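4.2 Asking price and time to sale

Listings with no price were a problem from the start. Samenell cars in particular, sellers put "price on request" and leave it. We pulled 543 ads for used sports cars from the Flondberg listing site, dropped the duplicates and the ones with no mileage, kept 496. Hybrids and gas cars together at this stage, split later (Section 4.4).

Mileage first. Delivery-mileage cars, under 1000 miles on the clock, stayed up longer than the driven ones. We expected the oposite. Could be the price, could be that sellers of these cars are in no rush. The ads don't say and we did not contact sellers.
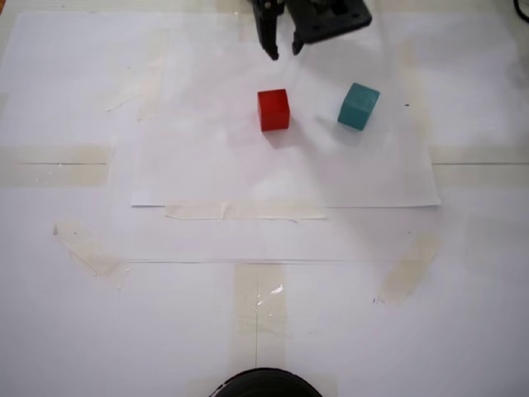
Figure 5. Open two-finger gripper above wooden cubes on a white work surface.

Color next. Red was coded by hand from the ad text, not from photos, so "rosso", "cherry" and "dark red" all went into one group. Crude but it keeps the groups big enough to compare. Red Lakatos coupes sold faster than silver ones, the Staker cars show no such gap. Black and white sit in between for both makes. No correction for trim level here, the ads are too patchy.

Price on request ads were kept in for time to sale and left out of everything else. Removing them does not change the order of the makes. One more thing, an ad taken down is counted as a sale, wich is surely wrong for a few of them. Sellers pull a car, wait, relist. We matched relisted cars by chassis number where one was given, mostly it wasn't. Dealer ads and private ads are treated the same in this section and seperately in the next.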